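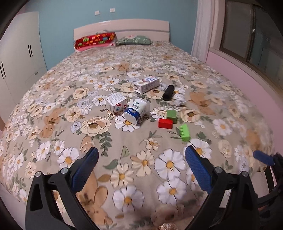

How are small items cleared off a bed before the linen is changed? By type: packaging first, then toys, then anything soft, each into its own bin.

That order was the subject of the Funach open day in Camilham on 2026-08-05. Despina Karras ran the bedroom session. Cartons and yogurt cups go out as waste, building blocks go back to the toy bin, and crumpled paper is checked before disposal – small parts get lost in it. Pillows stay at the headboard until the bedspread is clear.

The session ran 11 minutes per bed over 3 beds. Patterned bedspreads took longer, as small pieces are harder to find on a floral print. The next open day is in September.

Related
Vudetti storage bins: sizes
Visit report: Bautista laundry

Home | Visits | Contact

This site uses cookies.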